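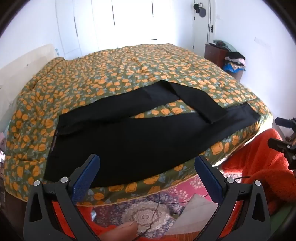

꽃무늬 누비이불 위에 펼쳐 둔 검정 바지. 한쪽 다리는 접은 상태.

Matcombe 누비이불 세탁용 중성세제 (Kemex 제조, 리필형)

누비이불 전용 세제라는 말을 저희는 별로 믿지 않습니다. 성분표를 보면 대부분 일반 중성세제와 크게 다르지 않고, 값만 더 붙어 있는 경우가 많습니다. 이 제품도 처음에는 그런 줄 알고 입점을 한 번 거절했습니다. 지금 파는 이유는 단순합니다. 거품이 적고 헹굼이 빨리 끝납니다. 그 이상의 효과는 저희가 확인하지 못했으니 적지 않겠습니다.

제조사 설명서에는 "솜이 새것처럼 살아난다"는 문구가 있습니다. 판매 담당 이다 힌리히스(Ida Hinrichs)가 매장에서 쓰던 이불 두 채를 빨아 봤는데, 솜이 부푼 정도는 세제보다 건조 방법에 더 좌우되는 것 같다고 합니다. 덜 말린 이불은 어떤 세제를 써도 뭉칩니다. 건조기에 넣고 중간에 한 번 꺼내 뒤집어 주세요.

"색상 보호"도 마찬가지입니다. 진한 바탕에 밝은 무늬가 찍힌 이불은 첫 세탁에서 물이 조금 빠질 수 있습니다. 안쪽 솔기에 흰 천을 적셔 눌러 보고, 색이 묻어나면 찬물로 단독 세탁하십시오. 파이핑을 두른 제품은 파이핑 색이 따로 번지기도 하니 그 부분도 같이 확인하시기 바랍니다. 검정 면바지나 청바지를 이불과 함께 돌려도 되느냐는 문의가 많은데, 저희는 권하지 않습니다. 제조사는 된다고 합니다.

제품 정보
품번: 151
용도: 면, 폴리에스터 겉감 누비이불 및 침대보
권장 수온: 36도 이하
표준 사용량: 이불 한 채당 40ml
향: 무향 (원료 냄새가 약하게 남습니다)
사용 불가: 실크, 양모, 가죽 장식이 달린 제품

사용량에 대하여
설명서에는 오염이 심하면 두 배를 넣으라고 되어 있습니다. 세제를 늘리면 누빔 사이에 잔여물이 남기 쉽습니다. 얼룩은 미리 따로 처리하고 사용량은 그대로 두십시오. 8kg 미만 세탁기에는 퀸 사이즈 누비이불이 들어가더라도 제대로 헹궈지지 않을 때가 많습니다. 이런 경우는 세제를 바꿔도 소용없습니다.

다른 제품과 비교
Fulto 농축형은 향이 강하고 값이 조금 더 쌉니다. 향에 민감하지 않다면 그쪽도 나쁘지 않습니다. Oltmanns 분말형은 찬물에서 덜 녹아 누비이불용으로는 추천하지 않습니다. 이미 쓰던 중성세제에 불만이 없다면 굳이 바꾸실 필요는 없습니다.

배송 및 반품
목요일 오전 주문분까지 그 주에 발송합니다. 개봉한 제품은 반품되지 않습니다. 뚜껑이 새는 불량이 가끔 있으니 받으시면 먼저 살펴보시고, 문제가 있으면 외르크 브링크만(Jörg Brinkmann) 앞으로 문의를 남겨 주십시오. 용기 사진을 첨부하시면 교환 처리가 빠릅니다.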